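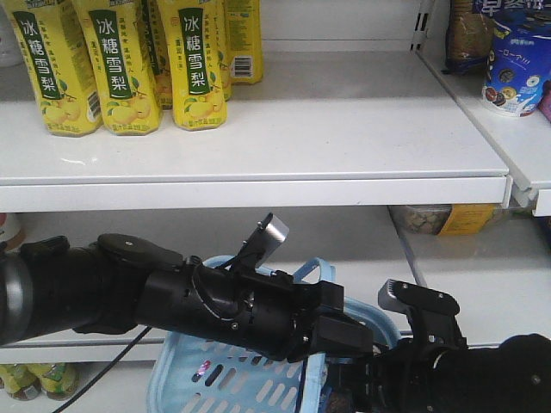 Jeltum two-arm bench kit
Rondden workshop build, revision 7

Overview

Jeltum is a two-arm manipulation kit for home and shared-workshop use. It is supplied as a parts set and assembled on the owner's own bench. Both arms are the same model in black finish, each with a two-finger gripper, and they are driven from one controller so that the two can be run as a pair or separately.

The kit was developed for shelf and basket work: picking light packaged goods, holding a container by its rim or handle, and passing an object from one gripper to the other. It suits builders who already have some experience with serial bus motors and are comfortable crimping their own connectors. It is not a toy and is not certified for use around the public.

What is supplied

Two arms, partly assembled to the wrist
Two grippers with silver-tipped fingers
Controller board in a vented case
Power supply with Australian plug
Two base plates, drilled for bench or frame mounting
Cable set, including one spare motor lead per arm
Fastener pack and hex keys

Not supplied: computer, cameras, shelving, baskets, frame extrusion. The Bruvwood side stand is sold separately.

Specifications

Reach, base axis to fingertip: 400 mm
Rated payload at full reach: 300 g
Joints per arm, excluding gripper: six
Supply: 24 V DC
Host connection: USB, one port for both arms
Mounting: upright or side, not inverted

The payload figure applies to slow moves with the arm horizontal. A full drink bottle may exceed it. Weigh the item first, and derate again if the gripper is holding it off centre. Two-arm lifts do not double the rating. In practice the arms never share load evenly, and one will trip on current before the other is doing useful work.

Mounting

For shelf work the bases should sit outside the shelf footprint, one on each side, with the arms reaching inward. Set base height so the forearm can travel level below the lip of the upper shelf. If the base is too high, the wrist fouls the lip on the way in. If it is too low, the elbow ends up on the floor of the bay.

Bolt the base plates through. Clamps are acceptable for a first fit but will creep under repeated acceleration, and a shift of a couple of millimetres at the base is enough to spoil a taught position. The shelving must also be fixed. Light retail shelving racks sideways when an arm pushes on it, so brace the back or tie it to a wall stud.

Any motor cable that hangs clear of the arm needs enough slack for full wrist rotation, but should not reach the basket. Slotted plastic baskets catch loose cable easily. Two small adhesive clips on the forearm are sufficient.

Setting up the pair

1. Power one arm only. Home it, check joint directions, then park it.
2. Repeat for the second arm.
3. Enter the measured distance between bases in the setup file. Measure it with a steel rule, plate edge to plate edge.
4. Set the keep-out distance between grippers. The default is 20 mm and should be left there until both arms have been run together for a few sessions.
5. Place an empty basket in the shared area and teach the approach for each arm separately.
6. Run both at reduced speed with a hand on the stop switch.

The keep-out check uses the wrist and gripper outline only. It does not know about brackets or finger extensions added by the builder. If you fit anything that stands proud of the wrist, edit the outline to suit before step 6.

Gripper notes

The finger tips are replaceable. Smooth bottles are best taken low on the body, where the wall is stiffer. Bags should be pinched at the top seal. Shaped cups and tubs are less predictable, and the closing force may need trimming for each one.

Basket handles move when touched. Teach the handle position with the handle already resting where you want it — a half-raised handle will drop as soon as the basket is bumped.

Known issues

The wrist screws can back out during the first week of use. Apply medium threadlocker at assembly.

The controller loses its bus after a brownout and needs a full power cycle. A fix is due in May.

Early base plates were drilled for the older Vondráček pattern. Adapter strips are available on request.

Ordering

Kits are packed on Friday. Spare fingers, motor leads and base plates are listed under Parts.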